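编织筐不该当收纳容器的默认选项

近几年的家居收纳建议里,编织筐几乎成了标准答案。客厅放一个,玄关放一个,书桌角上再放一个,东西扔进去,表面就干净了。我对这种做法持保留意见。理由主要在三个方面:尺寸、底面和取用频率。至于好看与否,各人有各人的标准,不在讨论范围内。

先说尺寸。编织件的标称尺寸和有效尺寸之间有差距,这一点常被忽略。筐壁有厚度,经条和纬条交叠处更厚,转角还要再收一圈。我去年量过家里一只 Amdale 的长方形筐,外长标的是 60 厘米,内侧底部能平放的文件夹比这个数短了一截,上口又比底部略宽。塑料箱也有拔模斜度,但斜度是固定的,量一次就够。编织筐每只都不一样,同一批次买两只,并排放进柜格,一只顺手推到底,另一只卡住。柜格是按毫米做的,筐是按手感编的,两者配合时公差全由使用者承担。

再说底面。很多人把筐直接放在桌面上,理由是拿东西方便。浅色木桌尤其常见这种搭配,颜色协调,照片也好看。问题在于编织底面与桌面的接触是一些离散的凸点,受力不均。筐里放满书或者工具以后,总重可能不小,每推拉一次,凸点就在漆面上走一遍。缝隙里夹的细沙、碎屑和铅笔芯末也跟着走。桌面上原有的铅笔印,被筐底来回蹭过以后就成了一片灰,用橡皮不易处理,用湿布擦又会把灰带进木纹。
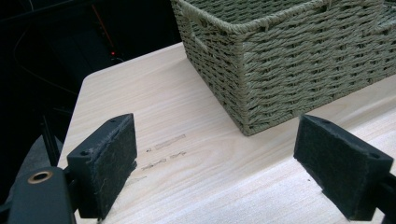
Rafail Kokkinos 不同意这个判断。他读过初稿后回信说,磨损的责任在桌子,不在筐:工作用的桌面本来就会留下字迹和划痕,为了一层漆去限制上面放什么,次序颠倒了。他自己的筐在桌上放了多年,底下垫一块薄毛毡,推拉没有声音,也没有见到新的划痕。他还提到,硬质塑料箱的底边是连续的直线,一旦夹进沙粒,划出来的痕迹更长、更深。

这条意见的后半部分我接受。连续硬边夹沙确实更糟,初稿没有写到。垫毡也有效,前提是毡垫的尺寸略小于筐底,并且固定在筐上。毡垫如果铺在桌上,筐一推就会起皱,几周以后边缘起毛,垫子本身变成积灰的地方。前半部分我仍有疑问。桌面留痕和桌面被容器磨损是两回事:前者是使用的结果,后者与使用目的无关,完全可以避免。

第三个方面是取用频率,我认为这一条最重要。编织筐不透明,没有分隔,开口大,深度通常也大。这几个特征合在一起,适合存放体积大、种类单一、形状松软的物品,例如毯子、毛巾、换季的围巾。把这类东西放进去,取最上面一件和取最下面一件,动作差别不大。换成文具、充电线、药盒、遥控器,情况就变了。小件会沉到底部,细长的会插进编缝,线类会互相缠绕。找一支笔需要把上层全部翻一遍,翻完再放回去,顺序又乱了。

为了有个依据,我在三月做过一次简单的记录。书桌上的编织筐连续用了几周,每次取物时记下是否需要移开其他物品。总共记了 82 次,多数都要移开,其中不少还要把筐整个端起来倒向一侧。随后换成 Wovus 的浅抽屉,里面用硬纸板隔开,物品不变,需要移开其他东西的情形就很少了。样本小,记录者和使用者是同一个人,不能当作严格的实验,但方向是清楚的。

有人会说,筐里再放几个小盒就能解决。可以,但那时起作用的是小盒,筐只是一层外壳。外壳占的体积、积的灰、磨的桌面都还在。Jester 有一种配套内衬,按筐的形状裁好,带几个口袋,装上以后内部空间又减一圈。与其这样,不如直接选用带隔板的矮箱。

清洁也应计入成本。光面容器擦一遍就完了。编织面要顺着纹路刷,角上要用细头吸嘴,天然材料还不宜泡水,受潮后干得慢。Jara 的说明卡上写的是干刷、阴干,做起来不难,但多数人不会定期做。我自己也不做,通常是等到搬动时看见桌上一圈灰,才想起来处理。

价格方面,差别没有想象的大。我手上一只中号编织筐的价钱,够买两只同容积的带盖箱。若只买一只,这点差价不足以影响决定;若按照“全屋统一”的思路一次配齐,数目就可观了,而其中真正适合用筐的位置往往只有一两处。

我的建议比较具体。地面和柜底可以用筐,装织物。桌面尽量不用,必须用时选浅的,在筐底固定毡垫,里面只放一类东西。放筐之前先把桌面的铅笔印和碎屑清掉,用干软布或干净的白橡皮即可,不要直接上湿布。柜格内用筐,先量格子的内宽,再量筐的最宽处,两侧各留出一指的余量。已经买了又不合适的,移到卧室装毯子,不必扔。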